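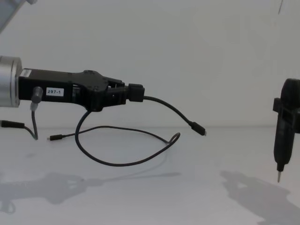 I've been meaning to write up my adventures with gelatin printing since February, when I finally pulled the plate out of its box after letting it sit on the shelf for the better part of a year. You know how it goes. You buy the thing in a burst of enthusiasm at a craft fair, you carry it home, and then you're a bit afraid of it. Well, I'm not afraid of it anymore, and I have a stack of papers beside me so tall that my husband has started asking where we plan to eat supper.

The push came from a class I took with Saulius Rimkutė, who teaches out of the back of a paper shop called Tredholm. If you ever get the chance to take one of his classes, go! He has the most relaxed way of working. He puts out the paints, he puts out a heap of leaves and old doilies and bits of packaging, and then he more or less lets you get on with it while he wanders about with his mug of tea. There were 12 of us and I don't think any two of us made the same print.

What I learned, mostly, is that I'd been using far too much paint. I had tried once at home with the cheap Pavach acrylics and got a thick, gummy layer that tore the paper when I lifted it. Saulius had me put down two drops (two!) and roll until the brayer started to make a sort of whispery sound. After that you lay your leaf down, press a sheet of scrap over top to take off the extra colour, lift the leaf, and pull your real print from what's left behind. The veins come through like an old botanical engraving. I squealed a little the first time and the lady next to me laughed and then squealed at hers.

I made 30 prints in the week after the class. Some of them are mud. I got greedy with a lovely teal and a rusty orange and ended up with the colour of a puddle, so now I let each layer dry properly before adding the next, even though I'm dreadful at waiting. I give it 10 minutes and go put the kettle on. If I stay in the room I poke at it.

For paper I've settled on the smooth Imhof cardstock, the cream and not the bright white. The white is fine, and it does make the yellows sing, but the cream gives everything a softer, older look that I like for cards. I also tried deli paper, which is wonderfully thin and glues down almost invisibly in a journal, and some pages from a falling-apart hymn book that my aunt gave me ages ago. Those turned out to be my favourites, with the little notes peeking through the ferns.

The first card I made from the batch is a simple one. I cut a panel from a grey and plum fern print, matted it on black, and stamped a small "thinking of you" from my old Sostent sentiment set along the bottom in dark grey ink. I had a bow on it, then took the bow off, then put it back on. It went in the mail to my cousin with the bow.

Next I want to try masks cut from freezer paper, maybe some simple bird shapes, and I have a bag of maple leaves flattening under the dictionary for when I get round to it. If any of you have found a good way to get dried paint off a brayer without wrecking the rubber, please leave me a comment. Mine is looking pretty sorry and I've already tried baby oil.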